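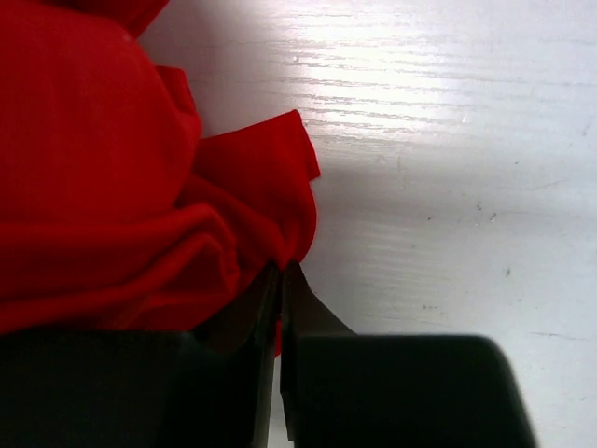 Fig. 2 – Tissu rouge en tas sur la table.

4. Plier et ranger la housse Jotby

Housse retirée du coussin (voir section 3). Table dégagée du côté où vous pliez, surface propre. Pas de pliage par terre, la maille ramasse tout.

1. Poser la housse sur la table. En tas, peu importe.
2. Repérer un coin net. Tirer dessus doucement, puis chercher le coin voisin en suivant l'ourlet.
3. Étaler à plat, envers vers le haut. Lisser à la main du centre vers les bords. Les gros plis d'abord, les petits ensuite.
4. Ourlet qui roule : le dérouler avec les doigts, ne pas étirer.
5. Rabattre un côté sur l'autre, bord à bord. Lisser encore.
6. Rabattre une seconde fois dans l'autre sens. Chasser l'air.
7. Glisser dans le sachet Drevden, ouverture vers le haut. Fermer sans tasser.

Note : il reste des faux plis ? Laisser à plat une nuit. Sinon fer tiède, sur l'envers uniquement, avec un linge entre les deux.

Note : la housse 400 se plie une fois de plus, sinon elle ne rentre pas dans le sachet. Pour la 200, les étapes 5 et 6 sufisent.

ATTENTION : ne pas tirer sur un pli coincé. Soulever le tissu, dégager, reprendre à l'étape 2.

ATTENTION : coloris rouge, à ranger séparément des textiles clairs. Jamais humide dans le sachet, risque de taches et d'odeur.

Housse abimée ou couture ouverte : ne pas recoudre avant d'avoir contacté le service pièces, réf. 2187 à rappeler dans la demande.

Suite : section 5, remise en place de la housse.

© Drevden – Notice Jotby, réf. 2187 – Mise à jour 2026-04-07 – Contact – Haut de page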